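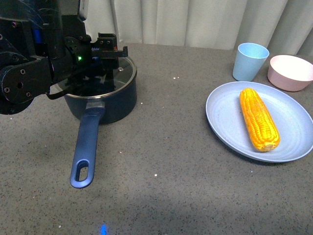
Gripper over the lidded saucepan, corn on the plate. Counter bench, Garkside.

Garkside Workshop > Notebooks > Kitchen tasks

Home Notebooks Rigs Safety Contact

We use cookies to remember your settings. Accept / Manage

August 2025

Okay, rules day! I've been putting off writing up the Stirketti bench rules for weeks and the pot task finally pushed me into it (episode 391, if anyone wants to dig it out of the log).

First one is handles. I want the pot handle pointing the same way at the start of every episode, and if it gets bumped we stop and reset, we don't nudge it mid-run. Popescu's sheet from July says "handle clear of the arm path" and that's too loose for me, two people will read it two ways. I'm going to tape an outline for the pot and another for the plate.

Second is crumbs. There are little white specks on the counter by the pot and I can't tell from the picture which are crumbs and which are just the counter's own flecks, so from now on it's a wipe down before each batch of 12. Cups and bowls go to the back and stay there unless the task calls for them.

Lids! Glass lid means a slow approach, full stop. Trarnen's default speed is fine for the corn and I wouldn't trust it on glass. Cap it at 2 on the speed dial, fingers open before the descent, one hand near the stop button the whole time. Also check the cable slack with the arm at full reach, there's a loop of it hanging right down by the rim of the pot and I don't love that.

Draft has 9 rules so far, probably one too many. Still to settle: does a dropped lid count as a failed episode or a scrapped one? I say failed, keep the data, write a note. Taping outlines next.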